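Budgeting for a two-arm bench station: what should we allow beyond the arms themselves?

Posted in: Equipment and Purchasing

Posted by Training Workshop Office

Our centre provides vocational training in laundry and textile care, and we have been asked to submit a costed plan for one small automation station before the end of April. The station is to be used for demonstration and for short trials on sorting, folding and hanging light items. We do not intend to use it for production work.

We have received an outline quotation from Cemel for a pair of table-mounted arms with grippers and cabling. A second supplier, Plasex, has offered a comparable pair at a lower price, but the offer excludes installation and provides only 30 days of telephone support. Neither quotation mentions the table, the computer, the hanging frame or the items to be handled.

Our finance section requires every line to be justified separately, and a supplementary request cannot be made until the following budget year. We would therefore be grateful for advice on the following matters: which items are commonly left out of a first plan; whether the fixtures need to be bought from the arm supplier; and what share of the budget should be kept for spares.

The room available to us has one free wall and a single double socket. It is also used for written classes in the afternoon, so we should like to know whether the station could be moved between sessions.

Posted by Grarnia Equipment Desk

We operate a station of the type described and have prepared two annual budgets for it. The arms were the simplest part of the plan. Most of our later requests concerned the small items placed on and above the table, none of which appeared in the original submission.

Our present work is with socks and a clip hanger, and the fixture for it was made at modest cost.
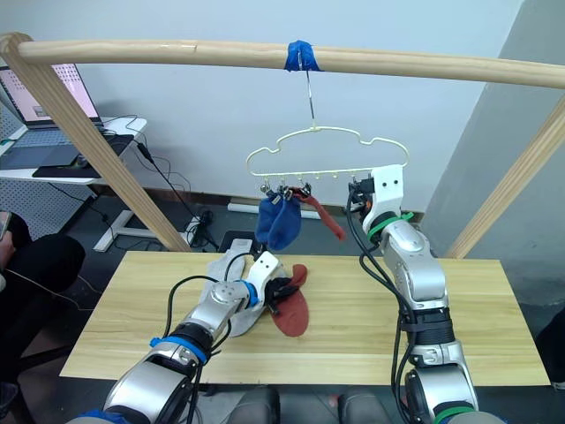

Sock-hanging work at the bench, with the hanger suspended from a wooden rod and the laptop on a separate desk.

The lines we would advise you to include are as follows.

Table. Ours is a plain rectangular wooden one. Please confirm with the supplier what thickness of top their clamps or bolts will accept before you order. We did not do so and had to return the first table.

Frame and hanging fittings. There is no need to purchase these from the arm supplier. A wooden rod on slanted legs is sufficient for light items, and the hook may be held in position with tape while you are still deciding on the correct height. We moved ours several times in the first month. Once the height is settled, a permanent fixing may be fitted.

Hangers and clips. Order several of the same model. A replacement with a different clip spacing will cost you more in staff time than the hanger itself. The same applies to the socks, and we recommend plain ones in strong colours, purchased in a single order.

Computer and desk. Allow for a desk of its own. We keep the laptop off the work table so that it is clear of the arms, and this needs to be reflected in the floor plan as well as in the budget.

Cables. Allow for longer cables than those supplied, together with ties and covers. The cable runs along the arms should be inspected regularly, and a spare set should be held on site.

Gripper parts. These wear sooner than any other component in our experience. We hold two complete sets.

Marking. We use blue bands on the left arm and green on the right. The cost is negligible, but staff instructions are much easier to write when each arm can be referred to by colour.

On the question of spares, we set aside 10 per cent of the purchase price in the first year and spent nearly all of it. On the question of moving the station, we would advise against it. Each move requires the arms to be checked and set up again, and your afternoon classes would be better served by a fixed screen or partition.

Posted by Kamel Users Group

I would go with the cheaper arms and put the difference into fixtures. We budgeted 300 for "sundries" and it was gone before the first trial. Also get a power strip with a switch that can be reached from the chair.

Posted by Regional Procurement Adviser

The reply from Grarnia covers the equipment well. I would add some points on the form of the submission.

First, the two quotations should be placed on the same footing before they are compared. Ask Plasex to state a price for installation and for a full year of support, and ask Cemel to show those elements separately. If Plasex declines, obtain an independent price for the installation and add it to their figure. The lower offer may remain the lower, but your finance section will expect to see the calculation.

Secondly, if supplementary requests are not permitted, do not describe the fixtures as "miscellaneous". In my region any unspecified line above 1,000 is returned for clarification, and the delay is often longer than the delivery time of the arms. List the frame, hangers, trial items, cables and gripper parts individually, even where the sums are small.

Thirdly, include staff time. Someone will be seated at the station whenever it is in use, and a second member of staff must be trained to cover absence. Supplier training is usually charged per person — ask whether the price falls if two attend together.

Lastly, a single double socket is unlikely to be adequate. Request a visit from your premises section now, as electrical work is normally charged to a different budget and may require its own approval.

Posted by Training Workshop Office

We thank all contributors. Plasex has been asked for a revised quotation, and the premises section has agreed to inspect the room. May we ask Grarnia whether the rod and legs were made in-house or ordered from a joiner?

Posted by Grarnia Equipment Desk

They were made in-house. A joiner's price should be obtained in any case, as your finance section may ask for one.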